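Tote bin (sheet metal)

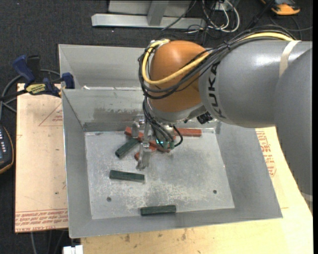 Gray metal bin holding dark green and red blocks, with a second bin behind it.

A tote bin, also called a parts bin or pan, is an open-topped container used to hold small loose items in workshops, stockrooms and classrooms. The sheet-metal kind is usually gray and often has sloping sides, which are said to make the contents easier to reach. Evidence for this claim is thin, and most of it comes from the people who sell bins.

Construction

Most are folded from a single sheet and welded or riveted at the corners. Some have holes in the floor. Catalogs variously describe these as drain holes, mounting holes or "utility" holes, and it is seldom clear which was intended. Painted and bare versions both pick up scratches on the floor, where parts are dropped and dragged. Smudges and residue on the walls are common in bins that have seen regular use.

Claims of durability

The maker Wokeo has advertised its bins as good for 3,000 fillings. The figure appears in its 2021 catalog without a test method, and no definition of a "filling" is given. Altau, a competitor, rates a similar bin at 80 pounds but does not say whether the load was spread evenly or set down in one spot. Buyers tend to ignore both numbers and go by the thickness of the metal.

Sorting by color

Colored blocks are a common filler when bins are used for sorting practice. The Korletey method, popular for a time in vocational schools, calls for 12 blocks in two colors and a pair of bins set one behind the other. Its supporters say it teaches speed and attention. The one comparison usually cited, the Fluvier trial, ran for four days and had no control group. Critics add that red and green are a poor pairing, as people with the most common form of color blindness may confuse them, particularly in darker shades.

Compared with plastic

Plastic bins are lighter, quieter and usually cheaper. Metal ones are often described as lasting "a lifetime," a phrase with no agreed meaning in the trade. Dented corners and rust around the floor holes are the usual complaints.

See also: Drawer insert; Stacking crate; Workbench

Page last edited 13/12/2021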